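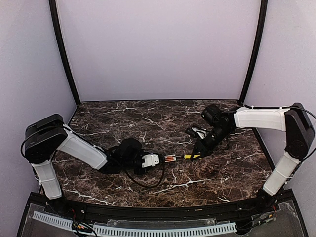
**Figure 4.** Two robot arms with white links and black joints, facing each other across a dark brown marble-patterned tabletop.

## 4. Read Receipts and Reply Timing in Group Threads

The previous section dealt with one-to-one conversations, where a read receipt has a single and fairly clear meaning: the other person has opened the message. Group threads are less simple. A receipt in a group may show that one member has seen a message, that several have, or that all have, and the three applications in this study present this information in different ways. Plukurside shows a row of small profile pictures under the last message each member has opened. Entili shows a single check mark that changes color once every member has read the message. Sivitz shows nothing by default, but a sender may press and hold a message to call up a list of readers.

We expected that these design choices would affect how soon members replied and how they explained their own silence. Both expectations were met in part. The effect on reply timing was smaller than the effect on how members talked about replying, and it was mostly limited to messages that contained a direct question.

### 4.1 Participants and Threads

A total of 607 adults completed the opening survey. All of them used at least one of the three applications daily and belonged to at least one active group thread with four or more members. Threads used only for automatic notices, such as delivery updates or school alerts, were left out. Participants who used more than one of the applications were asked to answer for the one in which they had sent the most group messages during July.

From the survey group, 56 participants agreed to keep a message diary for two weeks. Each diary entry recorded the time at which a message was opened, the time at which a reply was sent, and a short note on any delay. Message content was not collected. Participants marked each incoming message as a question, a plan, a piece of news, or other, and were free to use more than one mark. A second reader, Wai-kit Shih, reviewed the notes on delay and sorted them separately from the first reader. Disagreements were settled by discussion before any comparison between applications was made.

The Batau message logger, described in Section 3, was used to record times on the participant's own phone. It does not record the times at which other members of a thread opened a message, and all statements about other members' behavior therefore depend on what the participant reported.

### 4.2 Direct Questions

Replies to direct questions came sooner in Plukurside than in either of the other applications. The difference was clearest in small threads, and it grew weaker as the number of members rose. In larger threads, diary notes often stated that another member was expected to answer first. This was true even where the receipt display made it plain that several people had already read the question and said nothing.

A different pattern appeared in Entili. Since the check mark changes only when the last member has opened the message, one inactive member is enough to keep it from ever changing. Diary keepers in such threads reported that they had stopped looking at the mark. Some had muted the thread and relied on mentions to learn when a reply was needed from them. We return to mentions in Section 5.

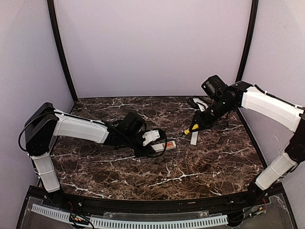

**Figure 5.** The tabletop and both robot arms, with the pale walls behind and to either side.

Sivitz users gave the shortest notes on delay, and many left the field blank. We do not take this to mean that they felt no pressure to reply. Several wrote in the closing form that they assumed the sender could check the reader list at any time, and that they preferred not to open a message until they were ready to answer it. This practice, which we call *held opening*, was reported by 37 of the diary keepers across the three applications. It took several forms:

- reading the preview on the lock screen and leaving the thread closed;
- turning off the data connection before opening the thread;
- opening the thread on a second device on which receipts had been turned off.

The first form was by far the most common. It has a practical result for the measures used here: the recorded opening time can fall well after the time at which the participant first learned what the message said. Reply times measured from opening will then look short. For this reason, we treated held messages as a separate class and did not combine them with the rest.

### 4.3 Reactions as Replies

All three applications allow a member to answer a message with a reaction in place of words. For messages marked as news, a reaction was the usual answer, and diary keepers rarely described it as incomplete. For messages marked as plans, the position was less settled. A thumbs up under a proposed meeting time was read by some as a promise to attend and by others as a sign only that the message had been seen.
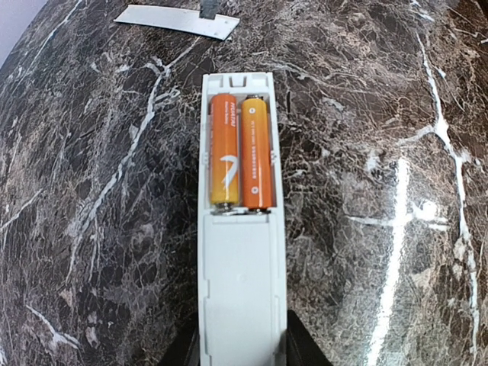 The uncertainty was greatest where the application also displayed receipts. In Plukurside, a member who reacted gave the sender two signals, one automatic and one chosen, and diary keepers held that the chosen signal ought to carry more weight. In Sivitz, where receipts are out of sight, a thumbs up was more often accepted as a simple notice of reading. Members of long-standing threads had usually reached a shared understanding on this point – in most cases without discussing it – while members of newly formed threads reported asking for a second, written answer.

Negative reactions were rare in every class of message. When they did occur, they were nearly always aimed at an outside event, such as bad weather or a late train, and were not directed at the person who had sent the message. A thumbs down on a proposed plan was described by several diary keepers as rude unless words followed it.

### 4.4 Limits of the Diary Data

The diary group was drawn from people willing to record their own habits, and such people may reply more promptly than others. Two weeks is also a short period. Threads tied to a trip or a family event rose and fell within it, and their pace says little about ordinary use. Participants could change their receipt settings during the study, and the logger recorded the setting only at the start and end of each week. A change made and reversed between those points would not appear in our data.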